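Gripper keeps missing the hem – school club project, advice wanted

Posted in: Clubs and Classes > Robot arms

Clarkero

Hello all, I'm hoping someone kind can point us in the right direction. I help run the after-school robotics club at Granutcombe and we've entered the cloth handling task this year. If you haven't come across it, the arm has to take hold of a piece of fabric by its bottom edge, lift it clear and lay it down again without dropping it or bunching it up. It sounds so simple when you read it out to a room of twelve-year-olds!

We have a small two-finger gripper with a camera at the wrist, and the students have been driving it by hand to record practice runs. We've got nearly 600 of them now, which I'm very proud of, and the model they trained on those runs is lovely to watch right up to the last moment. It comes in at a sensible height, opens its fingers, and then closes either just in front of the cloth or on the wrong bit altogether. Out of the last 80 tries on our score sheet it got a proper hold on the hem in 4. The children have been very good about it, but I can see them starting to drift off towards the biscuits.

The cloth is plain white and so is the ribbed material behind it, and I do wonder if that's half our trouble. We've tried opening the fingers wider, slowing the last part of the approach, and starting from a bit further to the left. Slowing it down helped a little, or at least it made the misses easier to watch. Should we be recording more runs, or different ones? We have until March.

Sorrentino

Hello, and well done to your students, that's a great many runs for a school club. I look after a college group that did cloth two years running, and we had almost exactly your score sheet in our first year, so please don't lose heart.

I'd look at the white on white before anything else. From the wrist, a smooth white cloth over a ribbed white backing gives the model very little to go on apart from shading, a thin raised edge and the line of stitching. A hem that curves up between two folds is harder again, and the part that droops down between the fingers is very tempting to go for, even when it isn't where you want the grip.
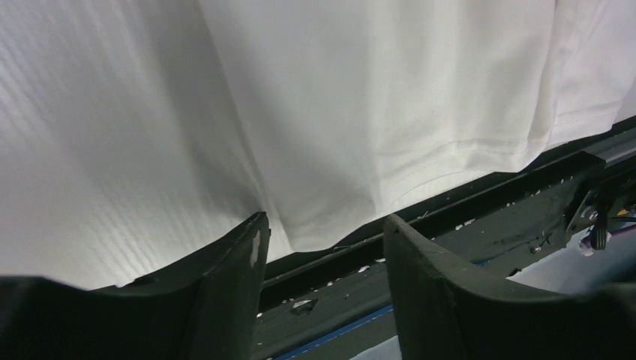

Sorrentino
College club mentor, cloth handling group

So, what we did. First we moved the lamp round to one side so the folds threw a clearer shadow, and that alone was worth an afternoon. Then we had the students agree on one place to grip. Before that, one would go for the corner, another for the middle of the hem and a third for whichever fold was nearest, and the poor model had learnt a sort of average of all three – straight into the gap. I'd bet a packet of biscuits that some of your runs are like this. Sit down with the recordings, sort them by where the grip was made, and train on the biggest pile by itself. You may find that a smaller set does better than the whole lot.

After that, do record some more, but make them awkward. Start a little too low, or off to one side, and have the student correct it on the way in. Ours were all perfect approaches to begin with, and the model had no idea what to do once it was a finger's width out.

One more small thing. If there's a rail or any other hard edge under the hem, check the height of your fingertips when they close. We were catching the metal and stopping short, and we blamed the software for a fortnight. Do come back and say how you get on, I'd love to hear.

Grindent

You need more data. We did 1,000 runs and it was fine. Also check the camera hasn't come loose, ours had.

Clarkero

Thank you both so much. I went through a batch of the recordings over a cup of tea this evening and Sorrentino is quite right, we have corner grippers and middle grippers and one student who always goes for the fold on the right. We're going to vote on it at the next session (I suspect the corner people will win, they're louder) and move the lamp while we're at it. The camera screws were tight, Grindent, but I've added them to the list of things to check before we start. One question back to Sorrentino, if you don't mind – did you leave the lamp in the same spot for every run after that, or shift it about a bit?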